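The Haven assisted living project has closed its equipment plan for the coming year. The budget provides for 2 mobile robots from Horgan, to be ordered in June.

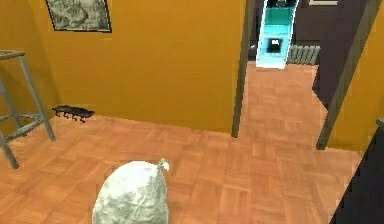
Each unit is quoted at £490 a month, service included. Purchase was considered and set aside until the lease terms have been tested.

A further £249 covers spare batteries. Training for staff will be met from existing funds.

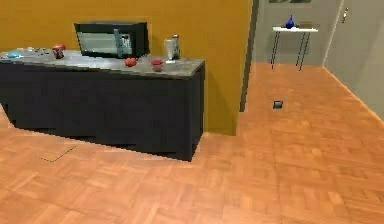
Household tasks come first in the plan: tidying, fetching and moving between rooms. Arms able to lift heavier loads are deferred to the next round.

Comments on the plan are welcome until Friday.

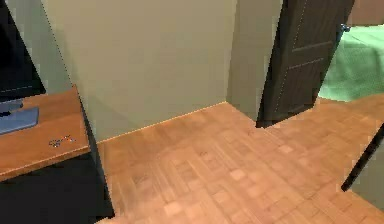

Catrin Gronow asks whether the lease price still holds if only one unit is kept after the trial.

It does. The quotation is per unit, and either may be returned at the end of a quarter.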